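I have owned three juicers. The first was a gift, the second was a mistake, and the third is the Velthorpe slow juicer, which has been living next to my toaster since April and has earned most of the space it takes up.

Slow juicers crush instead of spinning. Velthorpe says theirs turns at 50 revolutions a minute, a speed at which you can follow a carrot's progress with real emotional involvement. A glass of carrot, apple and ginger takes me the length of two pop songs. My old centrifugal model did it in one chorus, sounding like a leaf blower in a bathtub.

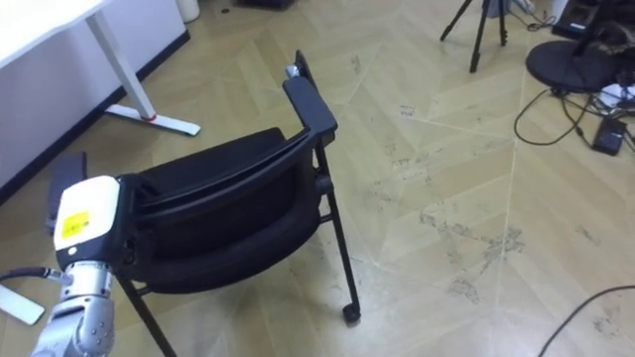 Noise was the reason I switched. I work from home, the kitchen is also the office, and my calls start before breakfast does. With the Velthorpe running I can stay on the line and only get asked once what that is. A black office chair with a padded seat is a fine place to wait while a bunch of celery goes down, and you will be waiting, because celery has strings and the strings have opinions. Cut the stalks short. The manual suggests two inches. I tried four and spent the evening with a chopstick.

Juice quality is very good. Orange comes out thick and sweet, spinach gives up more than I thought it had in it, and the pulp is dry enough to crumble. My neighbor Wendy Cheetham, who puts beets in everything, brought over a bag and we got a full pitcher with hardly any foam. She then went home with the pitcher. Soft fruit is weaker. Ripe mango turns into a kind of baby food that sulks in the chamber, and bananas should stay in the blender where they belong.

Now the cleaning. The box promises a quick rinse. The box has never met kale. You get five parts, one of them a fine mesh strainer that needs the little brush every time, right away, before the pulp sets like grout. I left it overnight once. Lost the brush in week three, bought another.

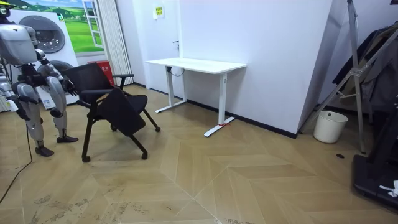 The drip cap, on the other hand, is the best thing on the machine. It snaps over the spout, so you can swap glasses without painting the counter green, and if you run a cup of water through with the cap shut it loosens most of the mess. I do this between batches and feel very organized.

Capacity is modest. The jug holds 900 milliliters, enough for two generous glasses and a small one for whoever wandered in. The feed chute is narrow, so apples need quartering. Valeriano Mateos, who sold me mine at the Bredier kitchen shop, recommended the bigger Simiyu model for families, and it does swallow a whole apple, but it's the height of a toddler and wouldn't fit under my cabinets.

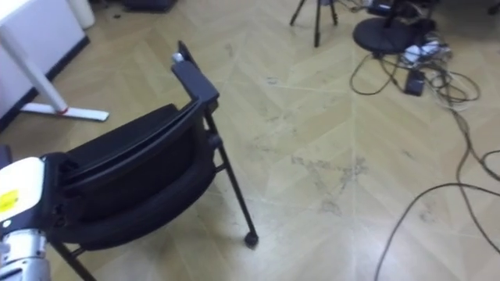 Can you make nut milk in it?
Almond milk works well if the almonds have soaked overnight and you feed them in with plenty of water, a spoonful at a time. Cashews go pasty and clog the strainer.

I'd buy it again. Four stars, with the fifth held back until somebody redesigns that strainer.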